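Trinach Opens Sorting Trials to Shop Owners

PRISTDEN, March – Trinach will let shop owners watch its two-armed sorting robot at work this spring and judge for themselves whether it is ready for the back room.

The job is a plain one. The robot picks up small items and moves them between plastic bins on a table. In trials run with parts supplier Wurnar, it handled 400 items in a shift and needed a person to step in 45 times.

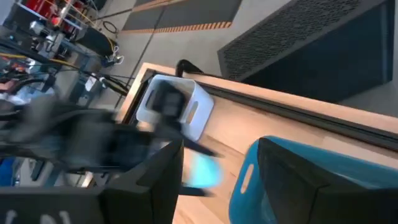

What it can and cannot do

Hard, dry items of one size go well. Clear bags, soft cloth and anything tangled still cause trouble. Folding laundry and loading a dishwasher are not part of this program, and Trinach has set no date for them.

"A worker is faster today," the company said. "We would like shops to see that before they buy."

Visits last 40 minutes and are limited to three shops at a time. Şimşekoğlu, which distributes Trinach equipment, is taking requests through the end of April.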